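Laizer Two-Tier Storage Box, White

A plastic box in two levels for hallways, closets and kids' rooms. The lower compartment is open at the front, so small things can be reached without lifting the lid. The lid is flat with rounded corners.

The lower walls are translucent. You can tell what is inside from across the room, and a drinking glass or a pair of small shoes doesn't get forgotten in there.
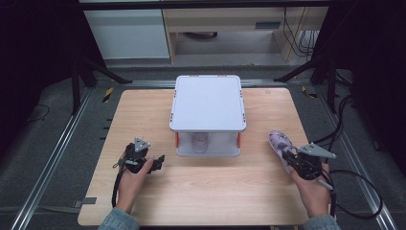

Laizer box in white with orange side tabs, glass cup in the lower compartment.

Color: white, light gray-white lid, orange accents
Item number: 642
Boxes per carton: 8

Wipe clean with a damp cloth and mild soap. Do not put in the dishwasher. Keep away from heaters.

Orders of 16 or more ship from the Gurna warehouse. For bulk prices, ask Yurani Salazar at the sales desk, extension 343.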